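Search the archive Search Advanced

This site uses cookies to keep you signed in. Accept / Settings

[zadside-allotments] Re: Water meter readings and the standpipe at the top gate

From: Lakshmi Rodrigues
To: zadside-allotments list

Yogesh Rawat wrote:
> The March bill came to 849 and last March it was 611. I can't see
> how we used that much more when half the plots were still under
> cover. Does anyone have the readings from the fall? Also the
> standpipe at the top gate drips if you don't turn it hard.
>
> Yogesh

Yogesh,

I have the fall reading in my notebook. It was 583 when I shut the main valve. I don't have the one from when Kaan opened it again, so if he wrote it down please send it to the list.

A drip won't account for all of that. I put a jug under the top gate tap for an hour and it barely covered the bottom. My guess is the buried line between the shed and the lower plots. The ground by Margareta's compost bays has been soft all month, even in the dry spell, and the grass there is greener than it should be.

What I'd like to do is shut everything at 8 p.m., read the meter, and read it again at 7 the next morning. If the number moves, we have a leak below ground. Please don't fill cans or run hoses between those times. Cengiz has said he can take the morning reading because he is up there anyway for the hens.

If it is the buried line, Saraç quoted us over 2,000 two years ago to replace the whole run. I would sooner dig up the soft part first and look at the joint. I have a spare coupling and some pipe left from when we moved the shed tap.
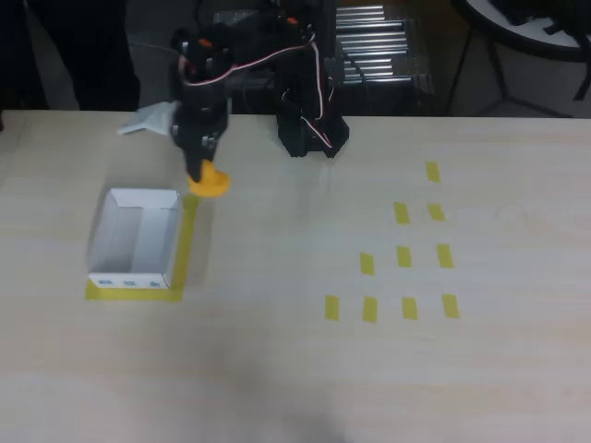 On the tap itself, it needs a new washer. I have the right size at home and will fit it when the water is off. Until then turn it until it stops and leave the bucket underneath.

One more thing on the bill. It says "estimated" in small print on page two. If the test shows no leak, I'll phone in our own reading and ask them to redo it. Please don't pay it yet, Margareta.

Lakshmi

Last updated: March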